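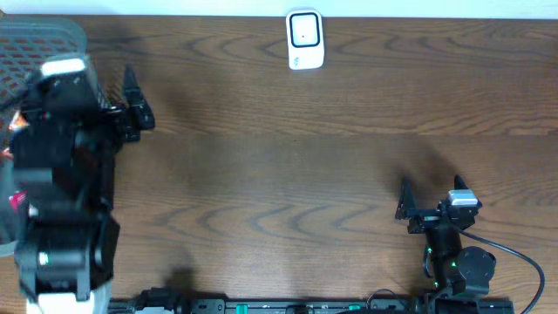

Tamara Nistor has been the players' representative at Rovmont for two seasons, and she would like everyone to stop calling what happened in June a strike. "A strike is when you don't go to work," she says. "We went to work. We trained. We just didn't get on the bus."

The bus was supposed to take the women's basketball team to a preseason tournament in Skatby, a four-hour ride for a pair of games. The players were told about it 9 days ahead. Several had already signed up for summer jobs, and two were still doing rehab on knee injuries. The club's statement called the trip "a mutually agreed postponement." Nistor laughs when I read it back to her.

"Mutually agreed with whom? I got a text at eleven at night saying the bus was canceled. I guess I agreed by being asleep."

It is tempting to cast this as a small, brave stand, and a few columnists have. I'm less sure. The players gave up a tournament that most fans had never heard of, against teams that didn't need them there. Rovmont lost an entry fee and probably a little face. When I put this to Nistor, she doesn't argue as much as I expected.

"It was a cheap thing to skip, yes. You think I'd have gotten 12 signatures for a league game? Maybe in October I'd have gotten four."

So was it a test run? She thinks for a while. "People want me to say there was a plan. There was a group chat and a lot of swearing."

The complaint itself is easier to pin down. Players want the full calendar before they sign, travel days included, and they want a physical therapist on every road trip. Last season, Nistor says, the therapist came on two of them. The club says its staffing met league rules, which may well be true – the league rules say very little.

Then there is Grasier, the sponsor whose name went on the jerseys last year. The Skatby tournament was a Grasier event, and there are fans who are convinced the company leaned on the club to enter. Nistor won't go that far, and I haven't seen anything that proves it either.

"I've met one person from Grasier in my life," she says. "He asked me how tall I was. If he's running the team, he's hiding it well."

On Wed 28 June the club put out its response, a page and a half under the title "Voicu Plan," after the street where the practice gym stands. It promises "earlier communication" and "improved access to care." It doesn't say how early, and it doesn't say who pays. Roughly 200 season ticket holders got it by email before the players did.

I ask Nistor whether she believes any of it.

"I believe they wrote it," she says. "The last time we got a plan, it was for new lockers. I still hang my coat on a pipe."

She does expect the calendar to come out sooner, mostly because that costs nothing. The therapist is another matter. She plans to ask again at the first team meeting, and if the answer is vague she will ask for it in writing. Beyond that she won't say what the players might do – and I suspect they haven't decided.

Her own contract is up after next season. I ask if that worries her, being the one whose name is in the papers.

"A little," she says. "But I also shot badly last year. If they want me gone, they've got that."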